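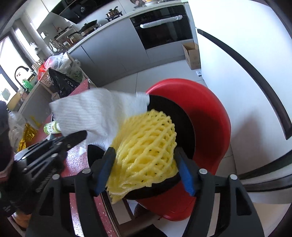

Riet Groen has been following what people buy for their kitchens for longer than she cares to say, and she pours the tea before she'll talk about any of it. "January was slow, terribly slow," she tells me, "but it always is, bless it."
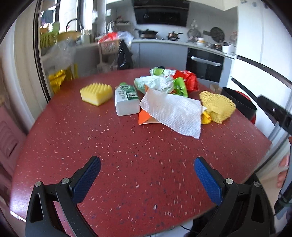
Her panel at Neto is made up of 593 households (she had hoped for 700), who keep every till receipt. "Dish soap held up nicely," she says, "and biscuits, well, biscuits never let me down!"
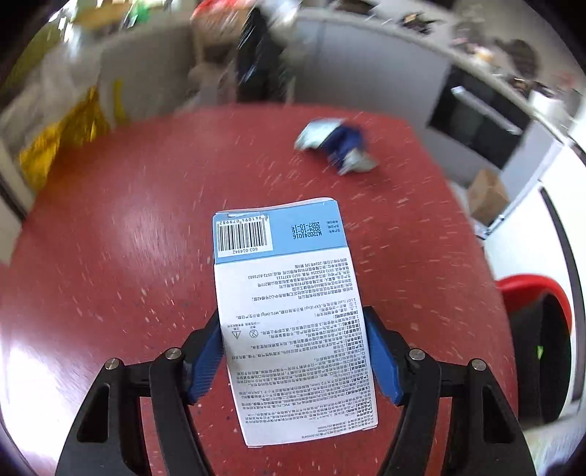
What did slip was fruit juice, by 2 per cent in the towns. Her colleague Roel Vandenberghe blames smaller packs, and Riet half agrees. 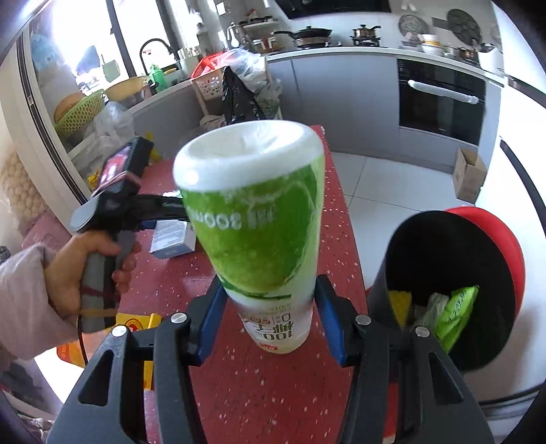

*Page last changed: September 10, 2018*

"Ask me again when the village figures are in," she says, and goes to look for more milk.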